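Moved into the new apartment in February and have been putting off the boring question of renters insurance. Finally did it this week. Writing down what I learned in case it saves someone an evening.

First thing: my lease requires it. It's on page 14, in a paragraph about parking. I had signed it without noticing. The building office hadn't asked me for proof, but the lease says they can at any time.

I got quotes from two places, Vumora and Drilorlow. Vumora wanted $17 a month. Drilorlow wanted $141 for the year if you pay it all up front. I pay for things yearly when I can, so I was leaning that way.

Then I read the deductibles. The cheaper one had a much higher deductible — high enough that a stolen bike wouldn't be worth a claim. My bike is the thing most likely to get stolen. So I went with the monthly one.

Two terms to look for: "replacement cost" and "actual cash value." Replacement cost pays what a new one costs. Actual cash value pays what your old one is worth today. For a six-year-old couch that is close to nothing.

You're supposed to keep a home inventory. I did mine room by room on my phone. Open the closets and drawers too. For furniture, get one photo of the whole piece and one close up so the finish shows.
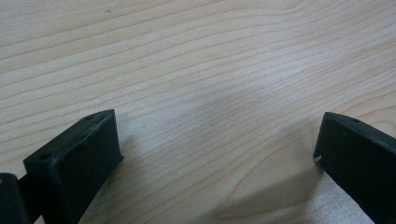

Tabletop close-up, pale wood, wavy grain.

For electronics, write down the serial numbers. They're on a sticker on the back or the bottom, in tiny print. Take a picture and zoom in later. Much easier than lying on the floor with a flashlight.

Receipts: I searched my email for "order confirmation" and saved everything worth more than a tank of gas. Took 11 minutes. The older stuff I bought in stores has no receipt, so for those I just wrote down the store and the year.

Keep a copy of the list somewhere outside the apartment. Mine is in an online folder and also on a thumb drive in my desk at work.

Also check what isn't covered. Floods from outside are not in my policy at all. Jewelry has a low limit. A roommate is not covered unless they're named — this one surprised me, and I would have gotten it wrong two apartments ago.

Next up is the car policy, which renews soon. I'll add to this thread if bundling the two saves anything.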